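Who Goes First? Guessing the Draft Order in Our Campus Flag Football League
Project report by Ruaridh Rutherford

I have loved draft day ever since I was small, so when our class was told to pick a question we cared about, I knew mine right away! I wanted to find out if team captains really choose the best players first, or if they mostly choose their friends.

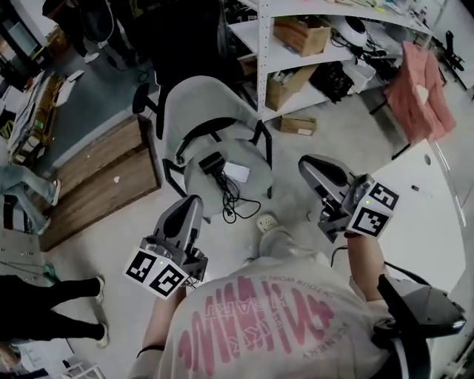 I asked the captains of Leden, Skavow, Cowie and Delov to rank all 41 players one Tuesday in April, before the draft. My own guesses matched 19 of the picks, which pleased me more than it should have. Quarterbacks went early, as you would expect, and 3 of the 4 captains took a former teammate in the first round.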